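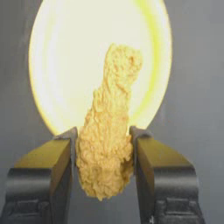 ## Dorkley wool topper: the stuff you keep asking me

Last updated 7th November. I make the Dorkley topper and I answer the emails too, so if your question isn't on here, just write!

### Is it really all wool inside?

Yep, 100% wool fill, in a cotton cover. The thinner one (I call it the Mirham) has the same fill, just less of it.

### It came out of the bag so flat. Is that normal?

Totally normal. It's been squashed in shipping, poor thing. Lay it on the bed, give it a good shake from each corner and leave it alone overnight. Mine took two nights to get its full loft back, but my bedroom is pretty chilly.

### A seam has popped. Can I fix it myself?

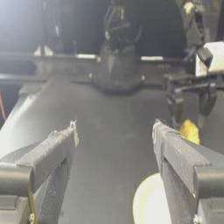

Small splits are easy, and you don't need a sewing machine. Use doubled cotton thread and a plain whip stitch, starting a little before the split and ending a little after it. Please, please skip the tape! I've had toppers come back with every kind of tape on them, and after a few weeks of sheets rubbing over it you get what's going on at the tip of the left gray finger up there, a frayed bit curling up and hanging off the end. Then it catches on the fitted sheet and you've got two things to mend. Anything longer than your hand, send it to me and I'll restitch it (you only pay postage).

### Will it fit my deep mattress?

The corner straps stretch to 18 inches. If you have the Vemex base with the raised edge, order the long straps. They cost $5 for the set and you button them on in place of the regular ones.

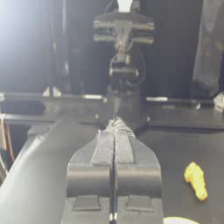 *Gray gripper fingers, nearly closed.*

### Can I wash it?

Not in the machine, sorry! I know the cover looks like it could take it, but the wool inside will clump and you'll never get it flat again. Dab spills with cool water and a drop of wool soap, then blot with a towel. For general freshening, hang it outside on a dry, breezy day. I do mine every May, over two lines so it doesn't sag in the middle, 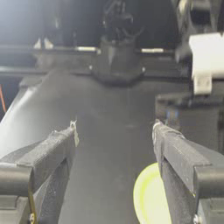 and I flip it once around lunchtime so both sides get some air. Keep it out of strong sun if you picked the dyed cover, the blue one especially. Bring it in before the evening damp.

### Do you still make the Bisht pillow?

Not right now. I ran out of the cover fabric and haven't found one I like as much. Email me and I'll put you on the list.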